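Filed under: Home Decor, Walls & Paint, Quick Tips

March 23, 2023
By Candela Zabala

Peel-and-stick wallpaper, the stuff I wish I had written down the first time

Quick one today, I have paste in my hair from the OTHER kind of wallpaper and a dinner to get to. But people keep asking about the removable stuff so. Tips. No particular order.

Wash the wall. Yes, even if it looks clean. Drop of dish soap in warm water, wipe, then plain water, then leave it overnight. Kitchens need it twice. Grease you can't see will lift an edge in a week.

Fresh paint is the big one. Wait 4 weeks. The can says dry in two hours, the can means dry to touch. I put a strip up after nine days in my old bedroom and it took the paint off with it in a sheet the size of a bath towel.

Buy all your rolls at once and check the batch number on the label. Mine were 1484 and one stray from a different run, and the green was off. Not by much. Enough that I see it every single morning. Order one spare roll too, you'll want it when somebody drags a chair along the wall.

Textured walls: don't. Or do a test piece behind a door first, leave it a week or so. Light orange peel texture might hold. Heavy knockdown, no.

Start in the corner people see least. Draw a plumb line with a pencil and a level, don't trust the corner itself, corners in old buildings are never straight. Mine was out by half an inch between ceiling and baseboard. Line up to the pencil and trim whatever is left over.

Peel only the top 10 inches or so of backing. Stick that, step back, look at it, then pull the backing down from behind with one hand while you smooth with the other. Peel the whole thing at once and it will fold on itself and you will say words.

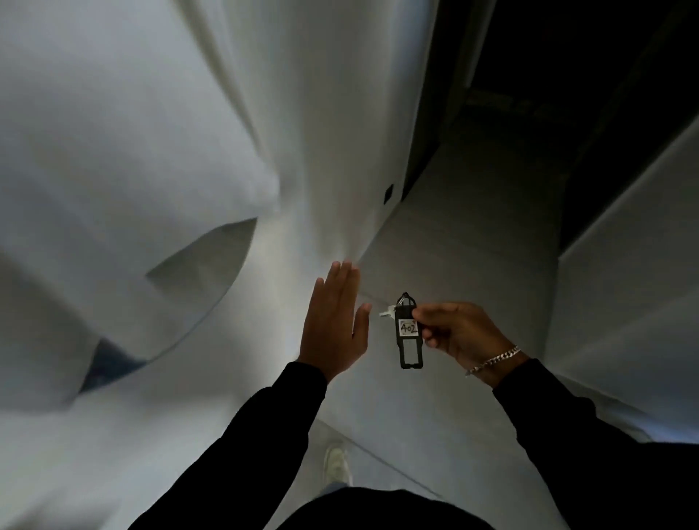

Smoothing tool: the cheap felt edged one is fine. A bare plastic card scratches matte prints. Work from the middle out to the sides, light pressure, then go over it again harder. Small bubbles, prick with a pin and press. Big bubbles, lift and redo it, don't try to be clever.

Blades. New blade every strip, I mean it. Snap-off knife, and snap it. A dull blade drags the vinyl and you get a chewed looking edge along the ceiling that you can't fix. Put a wide putty knife against the trim and cut along that.

Outlets: power off at the breaker, cover plate off, paper straight over the hole, then cut a small X and trim back to the box. Plate hides the rest. Cover the plate too if your patient. I'm not.

Matching the pattern eats paper. Big repeats are pretty but you can lose a foot or more on every strip. Debora Russo did her dining room in a giant fern print and ran out with one wall to go, so now it's a "feature" on three walls. Small scattered prints are way more forgiving for a first try.

Room temp matters. 70 degrees is nice. Cold vinyl is stiff and won't grab, hot vinyl stretches and then shrinks back and leaves a gap at the seam.

Seams lifting later? Hair dryer on low, warm it up, press with a rolled towel for a minute. If it keeps doing it a dab of clear wallpaper seam adhesive, but then it's not so removable anymore, so think about that if you rent.

Taking it down: slow, from a top corner, pull down and flat against the wall, not out toward you. Warm it as you go. Sticky leftovers come off with soapy water mostly. Rubbing alcohol for teh stubborn bits, test a spot first.

Oh and store leftover pieces rolled, print side out, backing on. Folded ones crease and the crease stays.

Bathroom ceilings next time, in October probably if I ever finish mine.

Questions or corrections: use the contact form | © 2023 Vosen Home Notes | Back to top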